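License: text CC BY 4.0, see the notes on advertisements near the end.

# Piltness Bulletin Text Corpus

Plain-text transcriptions of the *Piltness Bulletin*, a monthly household paper printed by Gittins and delivered to homes in the town of Piltness. The corpus covers 80 issues in 6 volumes. It was put together for people who study local print, everyday writing on food and housekeeping, and how prices and habits changed in a small town.

The Bulletin was not a newspaper. It carried recipes, repair tips, seed and planting notes, letters, bus times, notices of sales, and a long-running column on keeping food. Most pieces are short and unsigned. Where a piece was signed with initials, we left the initials in. Full names in letters were replaced with `[NAME]`. 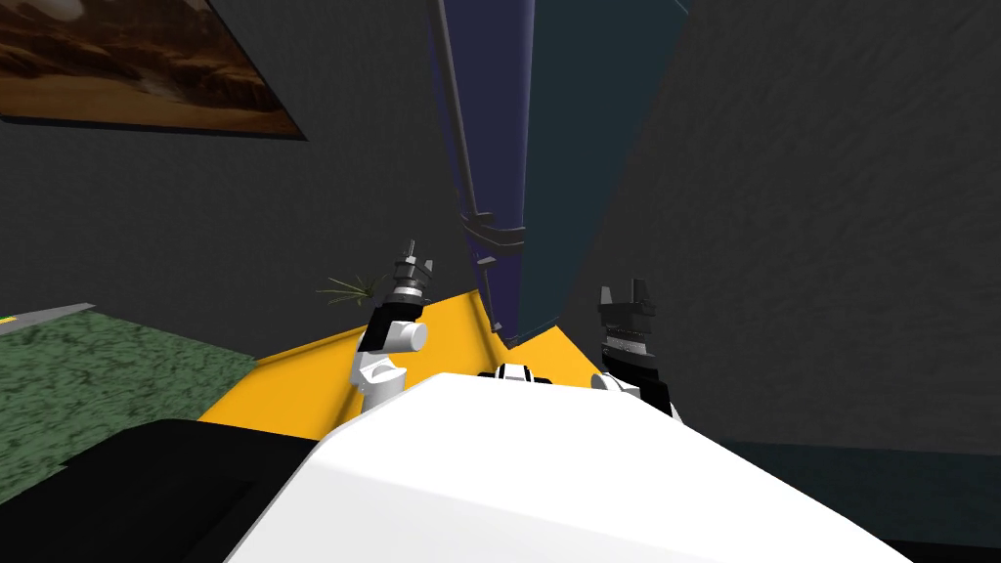 Issues came out every month except August. Volumes 1 and 2 were typed and copied. From Volume 3 on they were typeset, and the text from those volumes is a good deal cleaner. Volume 5 has two supplements on winter heating that were numbered as separate issues. We kept that numbering even though it makes the volume look longer than it was.

## What's in the folders

```
piltness-bulletin/
 text/ one .txt file per issue
 pages/ one .txt file per page
 index.csv title, section, volume, issue, page
 fixes.csv corrections made by hand
 README.md
```

Files are UTF-8 with Unix line endings. File names use the volume and issue, so `v03_07.txt` is Volume 3, issue 7. Page files add the page number at the end.

The page numbers run through a whole volume and do not start over with each issue. This is how the Bulletin was printed, and readers' letters refer to pages that way ("the glue recipe on page 31"), so we did not change it.

## Fields in index.csv

| Field | Type | Notes |
|---|---|---|
| `vol` | integer | 1 to 6 |
| `issue` | integer | as printed on the cover |
| `page` | integer | runs through the volume |
| `section` | text | see list below |
| `title` | text | blank if the piece has none |
| `signed` | text | initials only, or blank |
| `quality` | text | `clean`, `fair` or `poor` |

The sections are `food`, `house`, `garden`, `letters`, `notices`, `transport` and `ads`. A piece that crosses two sections gets the one it was printed under. The food-keeping column moved from `house` to `food` partway through Volume 4, so search both if you want all of it.

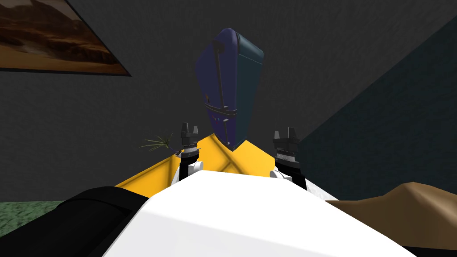
## How the text was made

1. Paper copies were scanned in gray at 400 dpi. Two issues from Volume 1 were only available as photocopies.
2. Scans were read with Clarus using its default English settings. We tried a custom word list for place names and dropped it after it turned "piled" into "Piltness" on several pages.
3. Columns were put in reading order with Teleo. Pages with boxed notices in the middle of a column often came out wrong and were fixed by hand. 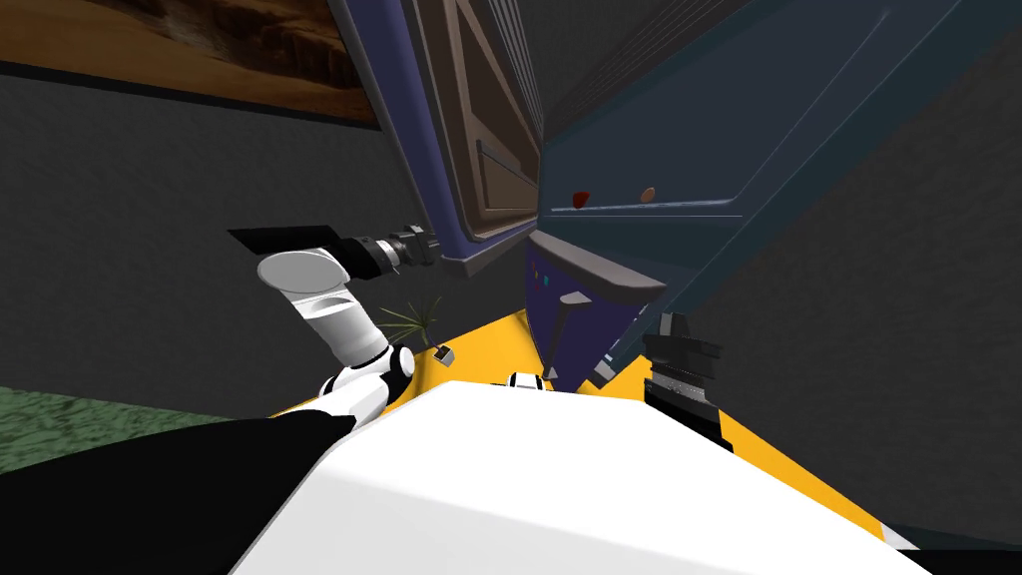
4. Every `food` and `house` piece was checked against the scan. Other sections were spot-checked.
5. Hyphens at line ends were removed where the word is normally written as one. "Ice-box" and "tea-towel" keep theirs.
6. Changes were logged in `fixes.csv` with the old text, the new text and the page.

We did not correct the Bulletin's own spelling mistakes. If a recipe asks for "one tabelspoon," the file does too.

## Known problems

- Fractions in Volumes 1 and 2 are unreliable. The typed 1/2 and 1/4 are easy to confuse in the copies. Do not cook from these files without looking at the page.
- Bus timetables lost their columns. The times are there, but you can't always tell which stop they belong to.
- The October issue of Volume 2 is missing its back cover.
- Prices in `ads` sometimes have a stray period or comma.
- Crossword grids were left out. The clues are in, without numbers in some issues.
- Pages marked `poor` should be left out of word counts.

## Sample

The passage below is from the food-keeping column. It is copied from the page file with its header line, the way all page files are laid out. Line breaks have been closed up to make it easier to read.
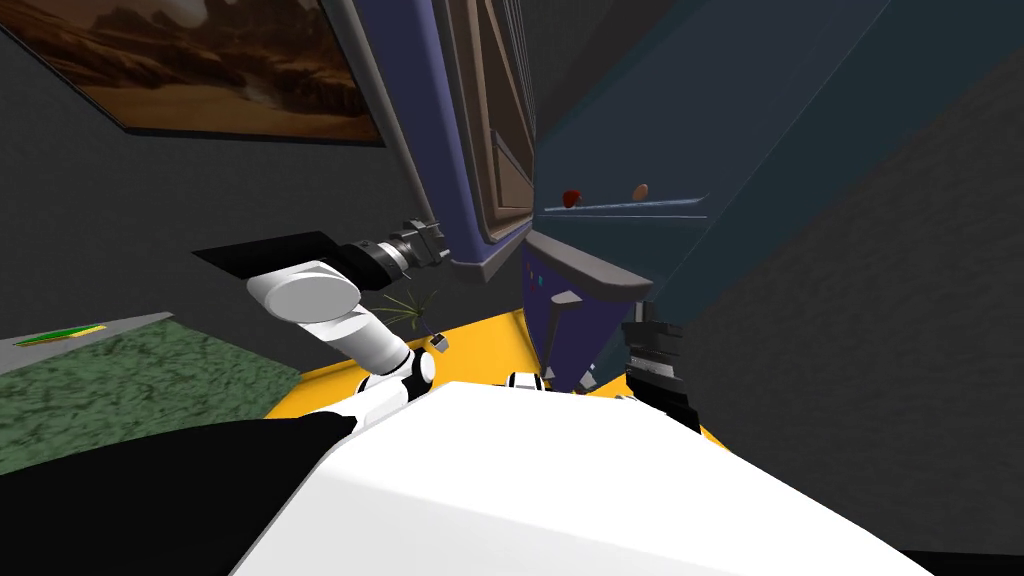
**Vol. 6, page 40**

KEEPING FOOD: A FEW REPLIES

Several readers have written to ask if eggs should be washed before they are put away. Our advice is the same as before. Leave them alone until you want them, and then wash and dry them and use them the same day. Store them with the pointed end down and away from onions.

Soft fruit should be looked over when it comes into the house. Take out anything bruised and eat it first or stew it. Spread the rest in a single layer on a plate with a dry cloth under it. A deep bowl is a poor choice as the bottom ones are crushed.

Buns go stale faster in the cold than in a tin. If you have baked too many, wrap and freeze them on the day and warm them straight from the freezer.

A reader from the lower town asks about door seals. Shut a slip of paper in the door and pull. If it slides out with no drag, the seal wants cleaning or replacing. Warm water with a little soap is enough for cleaning. (See also page 22.)

## Use and reuse

The transcriptions may be shared and changed with credit to the Piltness Bulletin Text Corpus. Advertisements are included for research only. Please don't republish them on their own.

The advice in the Bulletin is of its time. Some of the cleaning mixtures in Volumes 1 to 3 are unsafe, and the canning times are too short by current standards.

## Reporting errors

Open an issue with the volume, the page and the line as it stands. A cropped scan helps if you have your own copy. Fixes are merged in batches, and `fixes.csv` is updated with each one.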